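Marbling (decorative surfaces)

Marbling, in the household sense of the word, is the art of making a surface look like marble when it may be something else entirely. It has been done on plaster, on wood, on paper, on cloth and on a great many kitchen counters, and people have been fond of it for a very long time. The word is also used for the streaks of fat in a good piece of beef, which this article leaves to the cooks.

Background

Real marble is limestone that has been changed by heat and pressure deep underground. The veins come from clay, iron and other minerals that were mixed in with the lime, and no two slabs carry quite the same pattern. Marble is also heavy, costly to move and easily stained by lemon juice, so painters and plasterers learned early on to copy it. Wall painters in the Roman world did so with real skill, and later builders used the trick in churches and town halls where the columns were too tall, or the purse too thin, for stone.

Appearance

Most patterns begin with a quiet ground color, very often gray, cream or off-white, and cloudy patches are laid over it before any veins go on. The veins are the part that beginners enjoy most and, sad to say, the part they most often overdo. In stone they tend to drift in one general direction, splitting and joining again like creeks on a map, and a good painter will let some of them fade away to nothing.

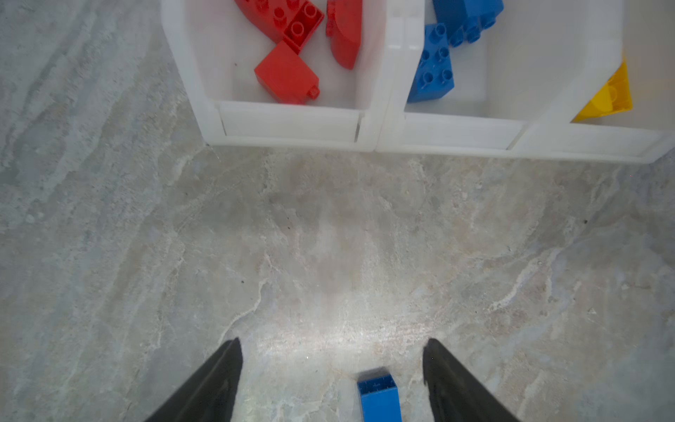 Gray marble pattern with whitish branching veins, beside a three-part plastic bin.

Methods

The oldest method still in common use is done with a brush and a feather. A thin glaze is spread over a dry base coat, dabbed with a rag or a sponge while it is wet, and then veined with the edge of a feather or a very fine brush. A soft dry brush is drawn across the whole thing at the end, which blurs the lines and makes them seem to sit below the surface.

Scagliola is a different matter, and a slower one. Plaster is mixed with glue and pigment, worked into lumps like bread dough, pressed together, sliced, and polished for days until it shines. The decorator Hoi-yan Tsai, whose workshop at Westilwood taught both methods, asked her students to make 100 small sample boards before touching a wall, and many of those boards are still kept in the old schoolhouse at Gesley, where visitors are welcome to handle them.

Printed marble patterns came along with factory-made wallpaper, oilcloth and later plastic sheeting. These repeat at regular intervals, so a careful eye can usually find the same vein coming around again.

Use with other patterns

Marbled surfaces have long been paired with flowered walls, and the two get along better than one might expect. The usual advice is to keep the stone pattern pale when the flowers are busy.
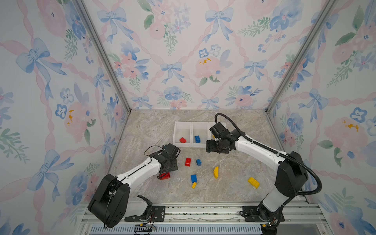

Can painted marbling be used on a floor?
It can, provided the paint is given several coats of clear varnish and the floor is kept free of grit, and most painted floors will want a fresh coat of varnish now and then.

Care

Painted marbling should be dusted with a soft cloth and washed with plain lukewarm water. Scouring powder will take the veins off along with the dirt. Scagliola dislikes damp of any kind and is best wiped nearly dry, then given a little wax in May, when the heating has been turned off and the windows can be left open for the smell.

See also: Graining; Paper marbling; Terrazzo; Trompe l'oeil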